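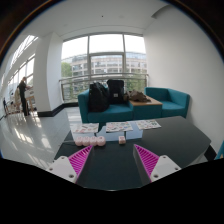
Small pink things on the dark table, Tuesday evening

Since three weeks I use Pavum for my keyboard shortcuts, and I want to write down how I moved everything, before I forget it. My old shortcut program stopped getting updates last winter. It still started, but after each system update one more thing was broken. First the window snapping, then the text snippets, and in the end the menu bar icon did not open anymore.

I had 233 shortcuts in the old program. Pavum has an import button, but it reads only its own format, so I exported everything as a text file and changed it with a small script. The file had 1542 lines. Most of it was empty settings which I never touched. After cleaning, 80 shortcuts were left that I really use, and I am a little ashamed of the others.

Some notes for people who want to do the same:

Turn off the old program before you import. I had both running on the first day, and each key press did the action two times. I closed many windows that I did not want to close.

The permission for Accessibility must be given again after the first restart. The program does not tell you this. The shortcuts are in the list, they look active, and nothing happens.

If you use a keyboard layout that is not American, check every shortcut with a bracket or a slash. Pavum saves the position of the key and my old program saved the character. I had to set eleven of them again by hand.

The delay for double press is set in milliseconds and the field accepts very strange values. I typed 3000 when I wanted 300, and then I searched one whole evening for the mistake.

What I miss is a different set of shortcuts for each screen. At home in Damholm I have two monitors, and I liked that the same key could move a window to another place on each one. In the forum they write that it is planned for August. I will wait and see.

The new search window is very good. I type two letters and it finds the shortcut, also when I gave it a bad name. I did not pay yet, the trial is still running, but I think I will buy the license for one computer.

Next I want to move my text snippets. They are in a separate file and I did not open it yet.

Posted 29 July 2025 in Software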